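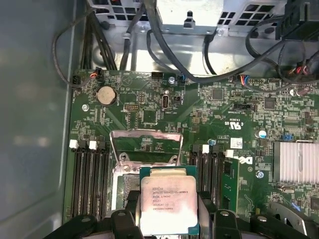

Olga Benítez wants to know if the success rate in the Otenbridge report means anything once the socket is bolted into a real case, and I am asking more or less the same thing, so I will post for both of us.

We are trying to reproduce their CPU placement result. The method is a learned policy (wrist view plus one fixed view, joint positions in, end-effector deltas out) that takes over after a scripted approach. The report gives 306 successful placements out of 928 with the scripted approach alone and says the learned stage "substantially improves" on that. No second number. Our own scripted baseline is much worse. The policy does fine on a bare board clamped flat, then drifts in yaw when the same board is in a tower. Training data is 85 teleoperated demonstrations, all on the bare board. Is the drift a data problem or a control problem? And what should count as a success?

Posted 06/03/2023

Bello Ekpo
Mostly a data problem, but check the control side first because it takes less time.

Log the commanded and measured wrist yaw on the same clock. If measured follows commanded and both are wrong, the policy is wrong. If they separate only near the socket, you have contact or a cable pulling on the wrist. We had the second case in December and lost a good deal of time retraining a policy that had nothing wrong with it.

Assuming it is the policy: with demonstrations on a bare board, the fixed view never contained case walls, a drive cage or cable bundles. The network has probably learned to take yaw from the outline of the board, and in a tower that outline is partly hidden. Two things to try, in this order.

Mask the fixed view outside a crop centered on the socket and run the existing weights again. It will not fix the drift, but if the yaw error changes a lot you know where the information was coming from.

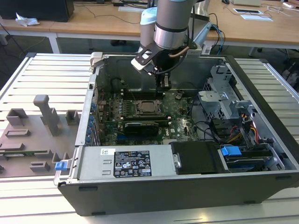
Then collect demonstrations in the case and mix them with the old ones. Start with 16 and look at the yaw error before recording more. Vary the pose of the case on the table between recordings -- a few degrees is enough. If the tower always sits in the same spot the policy will memorize the spot, and you will be back here with a different question.

On success: do not use "chip released over socket." A processor can be resting on the edge of the socket with a corner up and still pass that test from overhead. We require the notches aligned and the package flat before anyone touches the load lever. Score it by eye from the side, and have someone score it who did not run the trial. Report the failures by type (yaw, height, dropped on approach), or the total cannot be compared with anyone else's.

As for the missing second number, write to the authors. I would not cite that sentence as it stands.

Mateos
what gripper are you using? I had yaw slip with smooth fingers and it went away with rubber pads

Renasport
Same drift here on a different arm. Lowering the approach speed helped a little -- the yaw error got smaller but stayed on the same side. Have not tried the crop.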